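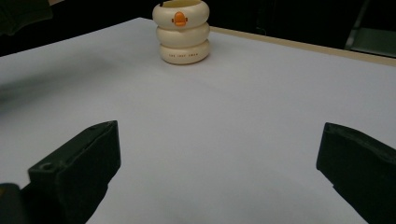

Is a plain cream stacking toy worth buying when the colorful ones cost less? For our family it was worth it, mostly because the thing can stay on a table in the living room and I don't feel that I must hide it before guests come.

I bought the Montes stacking toy in June, from the Drornby shop, after I had it on my wish list for a long time. My son was ten months old then. I read many reviews before and most of them were two lines long, so I try to write a longer one for people who compare everything, like me.

First, the look. It is three puffy rings one over the other, in cream, and the top one has a small orange emblem on the front. I say it is a duck. My husband says it is a face with ears. The bottom ring has a line of small dark lettering. The letters are really small, and I would prefer them underneath, but they don't disturb me much. The top ring is open, so from some distance the whole toy looks a bit like a cup, and my mother-in-law asked me if it was for drinking.

We use it on a white table, and I must say that cream on white is not the best contrast for a baby. When he was tired he looked past it and went for the spoon. If your table is white too, put a dark cloth or a colored mat under it. On our brown floor he finds it immediately.

How he plays: in the first weeks he only pushed it over and waited for me to build it again. Now he takes the top ring off with both hands and gives it to me, then he wants it back. Putting it on the right way is still too difficult for him, and this is normal I think. The rounded form is good for small hands, but the rings are thick, so he can't hold one in each hand like he did with the thin rings from his cousin.

Cleaning is easy on the outside. A damp cloth is enough for banana and yogurt. Carrot is another story - after one lunch there was an orange shadow on the middle ring and I needed three days of washing until it was gone. Crumbs collect in the line where two rings meet, so take it apart each time and don't clean only what you see. I dry the rings separately on a towel during the night.

I compared it with two others. The Poltard set is cheaper and has more pieces in strong colors, and for learning colors it is surely better. But the pieces are light and they slide away when he touches them. The Bruderari one is beautiful and too heavy for me, I didn't want it to fall on his feet. My friend Adwoa Zakaria has it for her daughter, who is two, and for this age she is happy with it.

What I don't like: the box is much bigger than necessary, the instruction sheet says the same sentence in many languages and nothing about how to wash the rings, and you can't buy one ring alone if you lose it. I wrote to the shop about this and they answered the next day, politely, that it is sold only as a set.

I give four stars from five. One star less for the carrot and for the price. I would buy it again for a baby from eight or nine months, and for a child over two I would choose something with more pieces.

Friday, July 29, 2022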